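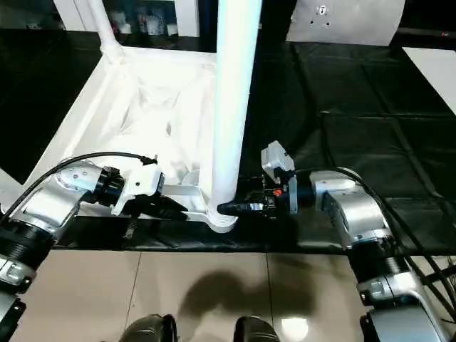
Putting up a white plastic stand on your own

If you have ever knelt on the floor with a bundle of white tubes and a sagging bit of fabric, wondering which way up the whole thing goes, then pull up a cushion, because I have put together more of these than I care to remember (my mother-in-law gives them as presents) and I have picked up a few habits along the way.

Start with something on the floor. An old dark sheet is lovely for this, partly to save the plastic from scratches and partly because white parts and little end caps show up so well against it. Mine came out of the airing cupboard and still has its fold lines, and it does the job perfectly well.

Work with the stand on its side or upside down for as long as you can. The legs are much easier to push home when you can lean on them from above, and you can hold the crossbar with one hand while the other sees to the joint. Don't force anything! If a pole stops short, take it out, give it a quarter turn and try again. A drop of washing-up liquid on the end helps too, but wipe it off afterwards.
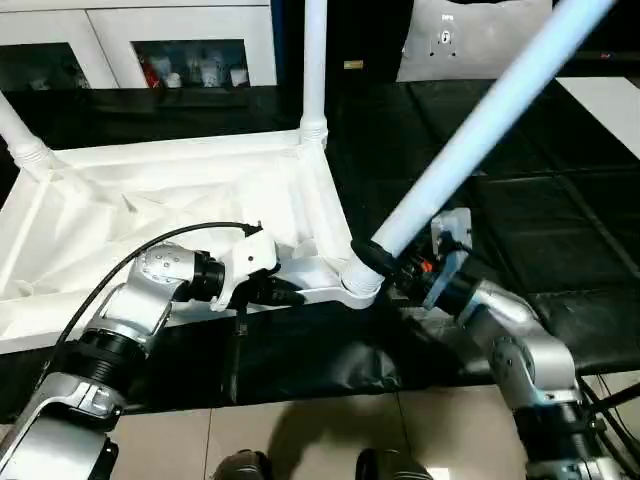
Photo: Brodie Bright

Look at the corner joints before you worry about the fabric. I like to get each pole seated and its rubber cap on properly, then go back and smooth the panel between the tubes. It will look baggy at first, like a shallow tray, and that's fine while you're still fiddling. Pull it gently from opposite sides, a little at a time, the way you would with a fitted sheet.

My old Wadeck stand is 90 cm tall and wobbled dreadfully until I went round every joint again the next morning. I now do that with all of them, and once more in May when they come out for the garden.

Kirsty Te Moana wrote in to say she keeps her spare caps in a jam jar with the instructions rolled up inside. I've started doing the same, though my jar also seems to have collected two curtain hooks and a key for the Rebane bookcase we gave away.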